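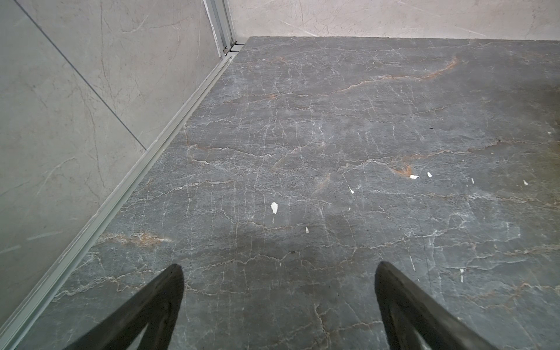
I got to Hamamico a little after nine, still holding a terrible train-station coffee, and the first thing I learned was that I'd have to leave it at the door. Fair enough!

Kenza Hamdy runs the data floor, and she'd agreed to let me hang around for the morning while her crew recorded cleaning examples. The bathroom set is the newest one: stone-look floor, pale marble-effect walls, a metal rail along the side. The job is picking up little white scraps with a two-finger gripper, and it sounds like nothing until you try it. The floor is dark gray with white veins running all over it, so a scrap of paper and a bit of pattern look awfully alike from down there. Kenza loves that floor. She fought for it, apparently (the first choice was plain beige, and the model got lazy on it).

They want 1,500 good pickups before the end of September. Each operator does 12 in a row and then swaps out, and after watching Chie Aoki work through a set I could see why. She steers with a pair of handles, eyes glued to the wrist view, and barely blinks. Fumiko Arai sits next to her and tags each try as it comes in - clean, messy, or missed. I assumed the misses got thrown away. They don't! Fumiko keeps them all, and the ones where the operator misses and then goes back for a second try are her favorites.

Then I got a turn. I chased one scrap toward the rail, went for it twice, and closed the fingers on a white vein. Chie was very kind about it. My attempt got tagged "missed" and is now, I suppose, part of somebody's education.

What surprised me was how much of the morning goes to resetting. Scraps get scattered again after every set, the lights get nudged, and the arm starts from a new spot. There was a long talk over lunch about whether torn paper or cut paper makes the better scrap. Kenza is for torn. Fumiko wants both, logged separately.

I left at two with sore thumbs and an invitation to come back when they start on the sink. My coffee was still by the door.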